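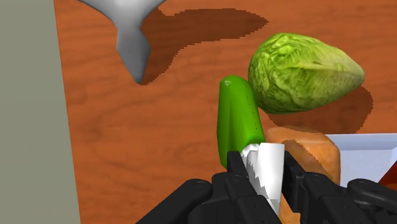
Can a robot arm put away groceries and clear a kitchen table yet?

Tretura Community Help > Household and Workshop Automation
Status: open for further replies

Posted by Antwi House Office

Our office manages a residence with 77 apartments and one shared kitchen. Residents have asked whether the daily work in that kitchen could be given to a machine. The chores in question are the following:

Putting produce away after the morning delivery
Clearing bowls and trays from the table
Wiping the table down
Loading the dishwasher

We have been offered a one-arm system by a supplier, Rallard, whose material shows the arm handling vegetables in a computer simulation. We would like to know whether such results can be relied on in a real kitchen, and which of the four chores should be considered first. The offer must be answered before the end of February. We are not in a position to hire technical staff.

Tekle Ambaye

The short reply is that the first chore is partly within reach, the second is possible under fixed conditions, and the remaining two should be left out of any contract you sign this year.

Picking up one vegetable from an open table is well understood. Difficulty begins when items touch. A green vegetable, a head of lettuce and something round and orange-brown, all standing close together, leave little room for two fingers to enter. The gripper must choose an item, close on it without pushing the neighbor away, and lift. Shape matters as well. A firm, upright item gives the fingers two good sides to hold, while lettuce is wide and its leaves tear.

Simulation is a proper tool for this work, and you should not count it against the supplier. Our workshop used a simulator called Worach for training and ran 3,941 pick attempts in it before the arm was switched on. We then ran 282 attempts with real produce. The failures we met on the real table were mostly of kinds the simulator had never shown us: a damp pepper turning in the fingers, a bag left under the lettuce, a bowl that slid. Please ask Rallard for the second kind of number, with the failures listed by cause.

The layout of the table also deserves attention. With space between the items, the same arm has a much easier task. A pepper can be approached from straight above, and an empty bowl or a flat tray can be left alone until its turn comes. If residents can be asked to set things down apart from each other, you will gain more from that than from a costlier gripper.

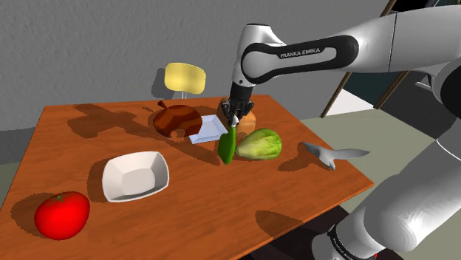 Meron Tefera

I agree with most of the reply given by Tekle Ambaye but would put clearing the table first. Bowls and trays of one known type are easier to plan for than produce, which changes with every delivery. Buy a single pattern of bowl and keep to it.

Two matters should be settled in writing before the office accepts any offer:

Who resets the arm when it stops, and within what time. Our own unit stopped most often at 7 a.m., when the supplier's line was closed.
Whether residents may be in the room while it is moving. In our building they may not, and the kitchen is closed to them for that hour.

I would also request a trial of 2,000 picks in your own kitchen, at your own table, with payment due only afterward. A supplier that declines should be asked to state its grounds.

As to wiping - I have seen it done on a bare table. I have not seen it done on a table that people had just eaten at.

Guest

we looked at one of these for our shop. too slow. get a second dishwasher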